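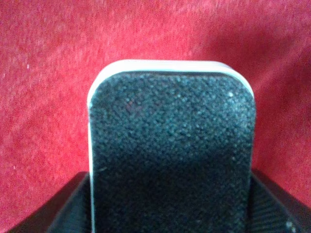

3.2 Collecting the block episodes

Figure 3. Wrist camera views of the grit-faced block against the red cloth. Top: the block between the two fingers, white rim along its upper edge. Bottom (following Section 3.3): the same setup at another moment, with the darker band across the face.

The block set was meant to take one afternoon. We had already gathered the soft toys and the cups, both of which went smoothly enough to give us a false idea of our own competence, and a block with a flat face looked like a holiday. It took until the following Tuesday.

Each episode was driven by hand through the Sivovine control arm, with an operator seated where the workspace could be seen only on the monitor. We insisted on this after our pilot study, in which operators leaned around the screen to peek and so produced demonstrations that depended on a view the policy would never have. An episode starts with the fingers open and ends when the operator presses the foot pedal. We asked for 60 episodes per operator and kept whatever passed the checks in Section 3.4. Operators were told to work at a comfortable pace. One took this as permission to stop for several seconds before every grasp, and the learned policy has faithfully inherited the habit.

The wrist camera is the only view used for training in this paper. Its lens sits close enough that a held object takes up a large share of the picture, with the fingers showing at the lower corners and the cloth behind. The lower end of the block is out of view in both parts of Figure 3, so the policy has to judge a grasp mostly from the upper portion. We considered moving the camera back and decided against it, as every earlier set in the Timitz collection uses the same mount and we had no wish to record them all again.

3.3 Why a dark, speckled face

Most sets of this kind favor plain, bright objects, which are kind to the learner and to the people labeling its mistakes. We wanted something less polite. The face of this block is nearly black and covered in fine pale specks, and toward the fingers, which are also black, the edge between object and gripper gets hard to find. The thin white rim is the one strong outline on offer. An early version of the policy learned to follow the rim and ignore the rest, a strategy we could hardly fault, having used it ourselves when labeling.

The cloth brings its own trouble. Its nap catches the light in pinkish streaks, and our first segmentation model treated several of these as objects worth picking up. Eberhard, the model we settled on, does so far less often.
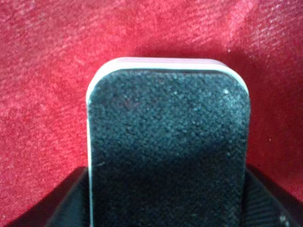
3.4 Filtering and labels

Raw episodes were passed to Aris, our labeling tool, which marks the moment of first contact from the finger current and asks a person to confirm it. Labelers could accept the mark, move it, or reject the episode. We sampled 100 episodes to be labeled twice, by different people, and found that the two labelers disagreed mainly on what "held" means when the block is touched by both fingers but has not yet been lifted. The written guide had a paragraph on this point. It has since been rewritten, and is now longer and no more popular.

We rejected 55 episodes in all. The usual cause was a pedal pressed too early, followed by a grasp that began before the recording did. Failed grasps were kept, with their own label, provided that the recording was complete. We see no sense in showing a learner only the good days.

After filtering, 4,000 short clips were cut from the remaining episodes, with overlapping start times. Clips from one episode always stay on the same side of the split between training and test data. In our first version they did not, and the test scores from that week in August were the best we have ever obtained.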